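Section 3. Planning and Budgeting Before You Order

Welcome to the fun part! By now you know what the Starneder hand-held gripper can record and how that becomes motion data for your arm. Before you send a purchase request, spend an afternoon with this section. It will save you a second order, and probably a third.

3.1 Work out how many stations you need

A station is one hand-held gripper, one headset, one operator and a place to put things down. Start with stations, then add everything else around them.

1. Write down the tasks you want to record in your first two months. Short phrases are fine ("fold towel," "load rack").
2. Mark each task as one-handed or two-handed. Two-handed tasks need a pair of grippers per station.
3. Decide how many operators will record at the same time. Go by the schedule you can really staff, and leave the schedule you wish for out of it.
4. Multiply grippers per station by operators, then add one spare gripper for the whole site.
5. Copy the result into line 1 of the planning sheet.

Note: Our pilot site in Toledo started with 3 stations and grew to 11. Nicanor Paredes, who ran the rollout there, ordered the mounting hardware for all of them up front and was glad he did. Rails are cheap next to a second delivery and a second installation day.

3.2 Plan the space and the shelving

You do not need a lab. A mezzanine, a spare classroom or a corner of a warehouse can work beautifully, so long as the light is steady and an operator can turn around with both arms out.

1. Measure the floor and sketch it on paper. Mark doors, stairs, railings and outlets.
2. Set aside one clear area per station.
3. Place shelving within reach of the station and outside the operator's turning circle.
4. Check the route from the loading door. Long shelving sections do not like tight stairwells.

Caution: Where a station is on an upper level, keep the recording area well back from the stair opening. An operator who is watching the fingertips is not watching the floor.
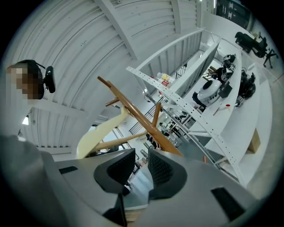

Shelving is the line people leave out of the budget, and it is the one I would fight for first. Price it by the yard of usable top surface, and be generous. Grippers with their tags on, a rounded dome unit, a small upright box and a handful of bottles will fill a run of white shelving quickly, and you still want a lower surface for cardboard boxes. A perforated front rail like the one on that long unit is a lovely thing to have, too, with its whole row of holes to work with when you want to hang a hook or tie down a cable. Ask your supplier whether the rail comes with the unit or is sold separately, and get the answer in writing.

Tip: Buy label tags early and in two sizes. Tag every gripper the day it arrives, with the station number on one side and the purchase order on the other.

3.3 Build the budget

Use the planning sheet in Appendix B, or any spreadsheet you like. Keep these lines separate so they can be approved separately:

Line 1: Hand-held grippers, including the spare
Line 2: Fingertip pads (wear part)
Line 3: Headsets and replacement ear cushions
Line 4: Shelving, rails and bins
Line 5: Task objects
Line 6: Storage drives and backup
Line 7: Operator training hours

1. Fill in lines 1 and 4 from your work in 3.1 and 3.2.
2. For line 2, order two sets of pads per gripper. Amparo Llorente in our service group suggests changing a pair after roughly 45 hours of recording on rough materials.
3. For line 5, go shopping before you go to the catalog. Household goods and secondhand furniture make terrific task objects, and they cost very little.
4. For line 7, budget a full day for each new operator. Most pick it up faster, and then you have practice time to spare.

Note: Pads count as consumables at most sites and grippers as equipment. If your finance office treats these differently, put them on separate orders from the start.

Caution: Do not buy third-party pads to trim line 2. A pad with a different thickness changes the closing distance, and recordings made with it will not match your earlier ones.

3.4 Time the order

Grestent ships grippers and pads together from Bokau. Shelving usually comes from a local supplier and often takes longer, so order it first.

1. Confirm the shelving delivery window.
2. Place the gripper order to arrive after the shelving is assembled.
3. If your budget year closes in September, send the request to Dirk Ehlers in planning support before the summer break. He can hold a quote while you wait for signatures.
4. Check every box against the packing list on delivery day, and keep the cartons until calibration is complete.

Go on to Section 4, Unpacking and First Charge.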